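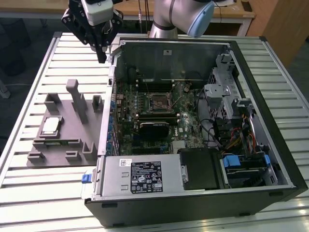
Should a robot work cell have a written rule for when the machine has to stop and ask a person? I think every one of them should, and it should fit on a single page taped up at eye level where the person on shift will see it.

I've been saying this for a while at Himden, where I help run a small bench that does processor swaps on old desktop towers, and I've been told (kindly, most days) that I'm being fussy. So let me be fussy in public for once.

Our safety paperwork is great! It covers the fence, the stop button, who may reach in and when. The binder runs to 147 pages and I've read all of them, which may say something about my evenings. What it doesn't cover is good practice around the part itself. How sure does the arm need to be before it closes its fingers on a chip? How many tries does it get? The binder protects my hands, and I'm grateful, but it has no opinion at all about the socket.

And the socket is where the money goes. A processor is pretty tough if you hold it by the edges. The pins in an open socket are another matter, and one clumsy nudge can turn a good board into scrap. Anybody who has built a PC at the kitchen table knows that little clench in the stomach.

So the first rule on my page is about the pickup. The chip starts in its own pocket in the tray, square to the gripper, never loose on the table. Before the fingers close, the wrist camera has to agree with the overhead camera about where the chip is.
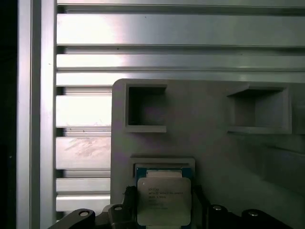

If they don't agree, the arm backs off and waits. It gets 2 tries, and then a person comes over. My friend Declan Daly thinks that's far too strict. He ran a line at Drunum for years and he says a robot that calls for help all day is a very expensive doorbell. Fair enough, Declan! But I went through our log for November, and out of 521 pickups the arm would have called one of us around 400 seconds into the shift on a bad morning and then hardly bothered us again until lunch. I can live with that. I drink that much coffee anyway.

The second rule is the one I'd fight for. Look at the socket before you carry anything over it. It sounds silly, but plenty of programs grab the part first and check the target later, so now you have a chip hanging over bare pins while the software makes up its mind. I want the empty socket checked first, lever out of the way, no stray cable leaning in, and only then do we go and fetch the processor.

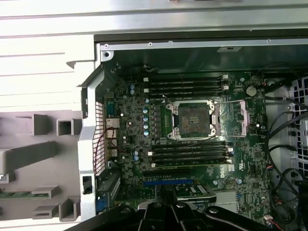

What a shared rule would look like

Ebony Nepia, who writes procedures over at Todorova, sent me her version last spring and I've stolen most of it. She leaves out speeds and forces, which every shop will set for its own arm, and sticks to the order of things and who gets to decide. Check the target. Check the part. Pick, move, lower. If anything looks off, stop above the case and don't try to be clever. A person signs for every restart, with a name and a time of day.

I like the signing part more than I expected to. When we tried it I found out I'd been hitting restart without really looking, probably for months, and I'm supposed to be the fussy one.

Some folks want to wait for a proper industry standard. Sure, I'd love one too, and if it comes I'll happily throw my page in the recycling. But those things take years, and there are towers on benches this afternoon. The people at Cundetti wrote theirs over one lunch, and they've been crossing bits out and adding to it ever since. The last copy I saw had a coffee ring on it and three colors of pen.

If you run a bench like ours, write yours this week and send me a copy. I'm especially curious what you've put down for half-seated chips, where I've changed my mind twice already. Right now my page says to leave the lever alone and call someone, and Declan, of course, thinks that's too strict as well.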